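# 十一毫米的下压

Stokus的厨房操作单元在六月的一次夜间连续运行中触发了保护停机。任务是打开小型烤箱的玻璃门，停顿，再关上。机械臂末端在接近门把手时比预期位置低了11毫米，夹爪没有合在把手上，手指前端抵住了台面。控制器继续执行向下和向后的指令，腕部力矩升高，直到关节电流越限，驱动器断电。

损失不大：一根手指的软质鳍片撕裂，台面上留下一道压痕，烤箱门铰链需要更换。单元外侧有围栏，停机时围栏内没有人。按Stokus内部的分级，这属于“设备损坏，无人员暴露”，通常写一页记录就可以关闭。

记录没有关闭，原因在日志里。从手指接触台面到断电之间隔了480毫秒。在这段时间里，策略网络连续输出了数组动作，每一组都把末端继续往下推。按照设计，力矩超过软阈值后，上层应当先暂停，由下层的硬保护兜底。软阈值确实被越过了，暂停请求也发出了，但没有被执行。

于是问题分成两个。末端为什么会低11毫米；低了以后，为什么没有及时停住。

## 先查机械臂

排查从最便宜的项目做起。机械臂的零位用标定块复核，误差在说明书允许的范围内。末端工具的尺寸重新量过，手指没有装反，紧固螺钉没有松动。烤箱的位置与台面上的定位线一致。腕部相机的外参重新标定后，与停机前的数值差别很小，解释不了11毫米的偏差。

接着在空载条件下回放当晚的关节指令。机械臂准确地走完了那条轨迹，并且准确地走到了台面以下。也就是说，执行机构忠实地执行了一条错误的指令，错误在它的上游。

上游是一个模仿学习策略，代号Nestow。它从人手持夹爪完成任务的录像中学习，输入是夹爪上相机的画面，输出是末端的相对位移和手指开度。训练数据由Noltik公司提供的手持夹爪采集，经过一套叫Yusuf的处理流程，还原出每一时刻的位姿和开度，再交给训练程序。

手持采集的吸引力在于便宜。操作者不需要遥控一台机械臂，拿着夹爪直接做动作即可，采集点可以布置在任何一张桌子上。代价是没有编码器，也没有关节角。位姿和开度都要从图像和惯性数据里算出来，算错了，训练程序并不知道。 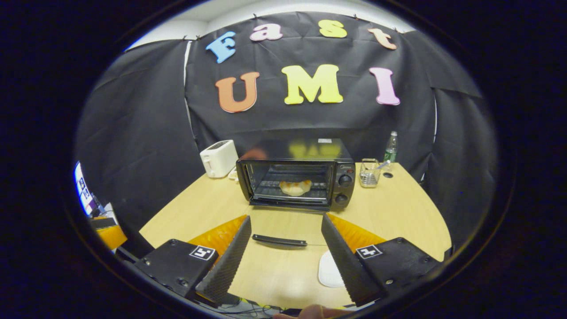
采集工位的布置决定了位姿估计能用到哪些视觉特征。估计算法在画面中寻找角点和纹理，跨时刻匹配，反推相机的运动，它假定这些特征附着在静止的物体上。普通的台面和布料大体满足这一假定，镜面则不满足。烤箱的顶面是光亮的，后方黄色和粉色的字母映在上面，成为两团模糊的色块；相机一动，倒影相对于顶面的位置也跟着变。字母本身挂在布上，是可靠的远处特征，倒影却相当于一组位于顶面以下的虚拟点。如果算法把它们当作顶面上的真实点，高度方向的解就会被拉偏。

这一假设可以验证。排查人员用同一只手持夹爪重做了开门动作，一组在光亮顶面上进行，一组在顶面盖上哑光纸后进行，外部用光学跟踪系统给出参考轨迹。盖纸的一组，高度误差在整段动作中没有明显的趋势。未盖纸的一组，误差在手指靠近烤箱时开始累积，方向一律朝下。夹爪离得越近，顶面在视野中占的比例越大，倒影参与匹配的机会也越多，累积就越快。

光照对结果有影响。关掉工位上方的一盏灯后，倒影变淡，偏差减小，但没有消失。

## 质检放过了什么

这批开门任务共有368条演示进入训练集。全部重新处理以后，57条存在可测的高度漂移，集中在接近阶段的末尾。它们在入库时都通过了Yusuf的质检。

质检项目包括轨迹是否连续、速度是否超限、首尾位姿是否闭合，以及手指标记是否持续可见。漂移的轨迹在前两项上毫无异常，因为误差是平滑累积的，既没有跳变，也没有速度尖峰。首尾闭合一项本来有可能发现问题，但操作者做完动作后会把夹爪收回到起始位置，远离烤箱后，可靠特征重新占多数，回环校正把误差拉了回去。终点是对的，起点是对的，中间偏低的一段留在数据里。

手指标记一项与高度无关，却掩盖了另一个缺陷。夹爪两侧各有一枚白底黑纹的方形标记，开度由两枚标记的间距换算得到。单侧标记丢失时，Yusuf沿用最近一次有效开度，并把该时刻记为“可见”。短暂丢失时这样处理没有什么害处。若丢失恰好发生在手指合拢过程中，策略学到的就是一个迟到的闭合动作：末端已经到位，手指还张着。

两个缺陷单独出现时都不至于造成停机。偏低的末端如果及时合指，手指有机会从下方带住把手；迟到的合指如果高度正确，只会抓空，随后由策略重试。当晚的画面记录显示，手指抵住台面时处于张开状态。

重新训练了两个版本作为对照。剔除漂移演示的版本在测试中没有再触碰台面，但仍偶有抓空。进一步修正开度标注后，抓空减少。两次训练使用相同的网络结构和相同的参数，可以认为差别来自数据。

## 没有执行的暂停

第二个问题与学习无关，属于常规的软件工程。

Nestow以动作块的方式输出：一次推理给出未来一小段时间的多个动作，写入缓冲区，由下层控制器逐个取出。软阈值触发后，监控进程向推理进程发送暂停请求，推理进程停止产生新的动作块。但缓冲区里已有的动作没有清空。控制器不关心上游是否暂停，只要缓冲区非空就继续取用。

验收测试做过这一项，结果合格。测试时机械臂以低速运行，动作块较短，暂停请求发出后缓冲区很快耗尽，肉眼看就是立刻停住。后来为了让动作更流畅，动作块加长，这项测试没有重做。变更单上，这一改动归类为“模型参数”，而安全相关测试只在“控制软件”发生变更时触发。从文件流程上看，每一步都符合规定。

修改后的做法是把软阈值移到控制器一侧。力矩越限时，控制器直接丢弃缓冲区，保持当前位置，再沿最近一段轨迹的反方向退出一小段距离，之后才通知上游。监控进程保留，只用于记录。动作块长度从模型参数中移出，列为安全相关参数，改动须重做停止距离测试。

此外增加了一个不依赖学习的约束：末端的最低高度由台面高度推算，指令低于此值时在控制器中截断。这种约束在传统工业单元里很常见，在学习策略的单元里常被省去，理由是策略需要贴近台面操作。Stokus的做法是给约束留出手指厚度的余量，把允许接触台面的任务单独列出，并降低速度和力矩上限。

## 采集端的改动

采集端的改动比较琐碎。光亮的电器顶面在采集时贴哑光膜，膜的颜色与外壳接近，以免策略把膜本身当成定位线索。不能贴膜的物体，在处理阶段加一层掩膜，把镜面区域排除在特征匹配之外。玻璃门仍然是难点：门后的物体与门上的反光叠在同一片像素里，掩膜画得过大，近距离时剩下的特征又太少。目前的折中是掩膜只用于位姿估计，训练图像保持原样。

质检新增了一项中段检查。操作者在接近烤箱之后、动手开门之前，用指尖轻触台面上的一个固定点并停留片刻。这个点的高度已知，处理程序据此核对中段高度，超差的演示直接退回。轻触动作在训练前剪掉。采集人员反映这一步拖慢了节奏，也有人忘记做，退回率在最初一段时间明显上升。

标记丢失的时刻现在单独记为“推算”，不再计入可见率。合拢过程中出现推算值的演示需要人工复核。复核的工作量比预想的大，部分原因是手腕外旋时，一侧标记容易被把持姿势带出清晰的成像区域。Noltik正在评估把标记换到手指根部，或在转轴上加装一枚小型磁编码器。后者能彻底绕开图像换算，但会增加一条线缆和一次标定。

操作单元在更换铰链和鳍片后恢复运行，夜间无人值守的时段暂未开放。重新开放的条件写在变更单里：停止距离测试在最长动作块和最高速度下通过，且全部训练数据用新质检重新处理完毕。前一项已经完成，后一项还在排队等待计算资源。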